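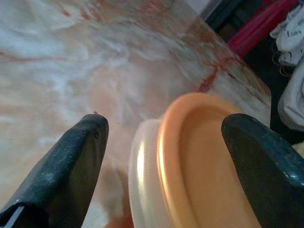 Buscar en el archivo Introduzca texto Buscar

Informe de avance de Skamon para Rondton

Con mucho gusto les contamos cómo fue la demostración de febrero en Arancibia, que tanto nos ilusionaba: 2 horas de visita dedicadas a la manipulación de envases y al trabajo dentro de la nevera, con unas 100 personas invitadas.

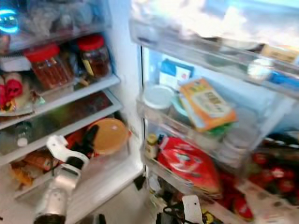 Desde Kenance nos comentaron que les habría gustado más tiempo para preguntas, y que sin falta lo pedirían para la próxima. ¡Tienen toda la razón!

De la ayuda de 2000 euros quedan 103, que reservamos para imprimir la guía.

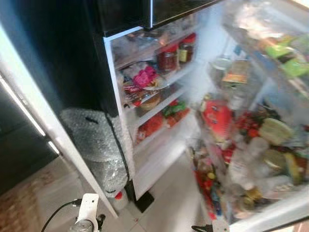 Texto: equipo de Skamon

Seguimos ahora con la guía, y se la enviaremos en cuanto esté revisada.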